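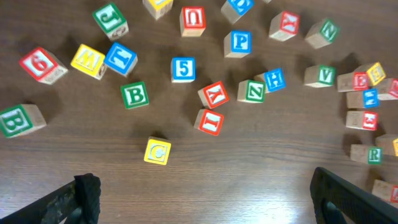 Eilif Løken wrote:
I'd want to see the listing before I believed the word "complete". Complete according to whom? Alphabet blocks get sold as complete when the seller has found an A and a Z and lost interest in the middle. Did they say which set it was meant to be?

Solveig Lindholm wrote:
"Viklund learning blocks, complete, lovely colour, smoke-free home." I paid $27 plus postage from Usness. The box they came in had once held printer paper, so no lid, no leaflet, no maker's name. I'm not even convinced they're Viklund. My sister had a Viklund set and I remember the letters being painted flat on the wood. On these they're raised.

Skoltolden wrote:
They did both kinds. Ours had raised letters and coloured borders and came in a tin. My kids chewed the corners off half of them so I can't offer you a photo worth having.

Eilif Løken wrote:
"They did both kinds" is what people say about every toy maker on this board. Has anyone got a catalogue page? Until then it's a bag of blocks as far as I'm concerned.

Skoltolden wrote:
No catalogue. I've got the tin, which says Viklund on the bottom, and what was inside it when I bought it new. Take it or leave it, mate.

Solveig Lindholm wrote:
What bothers me more is the doubles. Two green Bs. Fine, B is a handy letter, a child might want to spell BABY or BOB. But then there are two Js, and who in the history of early reading has run short of Js? One of them is green and the other's blue, too, so they didn't come about by somebody tipping the same block in twice.

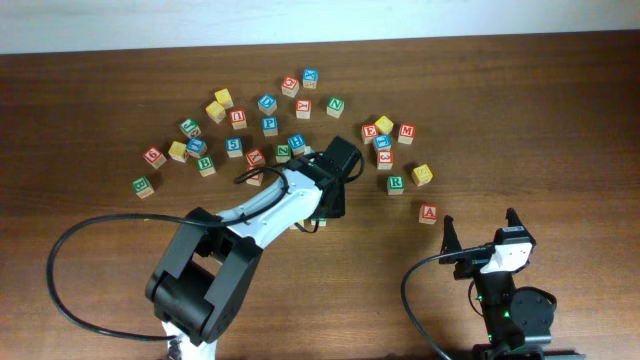 And the numerals. I've got a red 6 and a blue 5 face up, and I can't work out whether the numbers belong to the letters or whether they've strayed in from a counting set. The seller's answer was "it's all part of the learning". I've asked twice for something more useful.

Flakden wrote:
You're treating each block as if it has one letter. Roll them over! There's something on the other faces, isn't there? On mine it's a letter on one side, a number on another and a little picture somewhere else. So your second J may be something quite different if you turn it.

Solveig Lindholm wrote:
Some of them do have small pictures on the sides, yes. I've turned over a handful and haven't found a system. I'll do the rest this evening. It doesn't get the seller off the hook, though. If you can't say what the full set is, you can't say it's complete.

Flakden wrote:
Agree on that part. I just don't think doubles prove it's two sets mixed together. Mine had doubles straight out of the shop.

Eilif Løken wrote:
Same shade of green on both Bs? Same width of border? Put them side by side under a lamp. If a set's been topped up from another one, the borders are usually where it shows. I did that with a lot I bought in April that was supposedly one owner from new, and found three different reds. Sent the photos off and got half my money back, after some sulking.

Skoltolden wrote:
Or, hear me out, let a toddler have them. It's 27 bucks. They stack, they make a noise when they fall down, job done.

Solveig Lindholm wrote:
I would, if I'd bought them for that. They're for the reading corner at the library and I'd like a child to be able to find every letter in their own name. Otherwise I'll have a small person called Quentin in tears.

Skoltolden wrote:
Fair. Quentin deserves a Q.

Flakden wrote:
Line them up in alphabetical order, whichever face gets you there, and post what's left over. I've got a shoebox of odds in the garage and can probably fill a gap or two. No promises on colour.

Eilif Løken wrote:
And there goes any chance of knowing what the original set was.

Flakden wrote:
She wants Qs, Eilif, she isn't opening a museum.

Solveig Lindholm wrote:
I'd still like to know – but yes please to the shoebox. I'll compare the Bs first and message the seller again before anything gets added. If the answer is "part of the learning" a third time I'm asking for the postage back.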